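LÉEME: Tolano, mi catálogo de bebidas embotelladas

Hola. Si has llegado hasta esta carpeta es porque te he pasado el enlace o porque buscabas fotos de botellas de té, que es una afición más extendida de lo que yo pensaba. Tolano empezó como una hoja de cálculo para no comprar dos veces el mismo té malo y ha ido creciendo a lo tonto. Ahora mismo tiene 1548 fichas, casi todas de bebidas sin gas, y una cantidad vergonzosa de ellas son variantes del mismo producto con la etiqueta cambiada (me encantan las etiquetas cambiadas, qué le voy a hacer).

Qué hay en la carpeta

fichas.csv: una línea por botella, separada por punto y coma. Abrirlo con codificación UTF-8, por favor, que si no los caracteres chinos y japoneses salen hechos un desastre y luego me escribís a mí.
fotos/: las imágenes, con el mismo número que la ficha.
notas/: textos sueltos sobre sabor, etiquetas y envases. Aquí escribo sin orden ninguno.
pendientes.txt: lo que tengo en la estantería y todavía no he fichado. Crece más rápido que lo demás.

Campos de cada ficha

numero: correlativo, no se reutiliza aunque borre una ficha.
nombre_original: tal como viene en la etiqueta, con su escritura.
nombre_es: mi traducción o la que use la tienda. Si no me fío, lo dejo en blanco.
envase: plástico, vidrio, lata o cartón.
forma: redonda, cuadrada, rectangular u «otra». En «otra» hay de todo, incluida una con forma de pera que no se tiene de pie.
color_liquido: a ojo y con el envase delante. No hay carta de colores.
color_etiqueta: el dominante. Si hay más de una etiqueta, se apuntan todas de arriba abajo.
compra: Zamfir, Bestwood u otra. Zamfir es la tienda de alimentación de mi calle y Bestwood, el almacén grande del polígono, donde voy cuando me lleva alguien en coche.
nota: del 0 al 10, sin decimales y sin ninguna justicia.

Un ejemplo con té

Los tés son lo que más me preguntáis, así que os cuento cómo relleno una de estas. Oriental Leaf, 东方树叶 en el original: envase de plástico transparente, cuerpo más bien rectangular con los hombros redondeados, líquido amarillo verdoso. En color_etiqueta pongo «verde; blanco», porque lleva una banda verde arriba con el nombre en grande y otra etiqueta blanca más abajo. El ribete de puntitos blancos del borde de la banda no tiene campo propio, pero lo meto en observaciones porque esos detalles son los que luego me sirven para distinguir una variante de otra. Lo mismo con el dibujo rojo de la etiqueta blanca, que parece una etiqueta colgante o un farolillo, con su cordón y todo. ¡Me parece precioso!

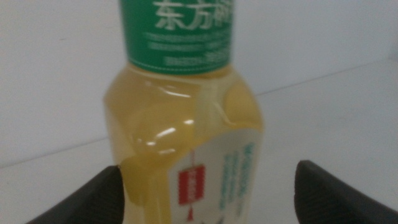
Cómo leer las fotos

Hay fotos buenas y fotos malas. La letra pequeña casi nunca se lee, así que no las uséis para mirar ingredientes, alérgenos ni fechas de caducidad. Para eso está la botella que tengáis en la mano. Tampoco sirven para comparar colores entre sí: el plástico brilla, la luz cambia y un té verde puede tirar a dorado sin que nadie le haya hecho nada. Y no todas enseñan el envase entero, de modo que la forma hay que buscarla en la ficha antes que en la imagen.

Los números raros

Las 50 primeras fichas son de la época de la hoja de cálculo y están peor que el resto. Les falta la forma, a muchas les falta la tienda y en las notas pone cosas como «rico» o «no». Las voy rehaciendo cuando vuelvo a encontrar la bebida, pero algunas ya no las veo en ningún sitio y se quedarán así.

En febrero cambié además el campo de azúcar. Antes era «sí» o «no» y ahora es «sin», «poco» o «mucho», que tampoco es ciencia pero me ayuda a elegir. Si veis un «sí» suelto por ahí, es una ficha que se me escapó.

Dónde vive todo esto

La copia principal está en Wosteck, que es como se llama el disco que tengo debajo del escritorio. Guardo dos copias más, una en casa de mi hermana y otra en un lápiz de memoria que pierdo con regularidad.

Qué podéis hacer con ello

Usadlo, copiadlo, corregidlo. Si sabéis chino y veis un nombre mal traducido, avisadme, que voy con diccionario y mucha fe. También acepto fichas nuevas, con dos condiciones: que hayáis probado la bebida y que la foto sea vuestra.

Por hacer

Separar los tés con leche de los tés normales.
Decidir si el agua con sabor cuenta (yo digo que no, pero tengo ya unas cuantas fichadas).
Quitar las fichas repetidas de zumo de uva.
Volver a probar los tés sin azúcar a los que puse un 3 el primer año, que entonces no me gustaban y ahora los compro por cajas.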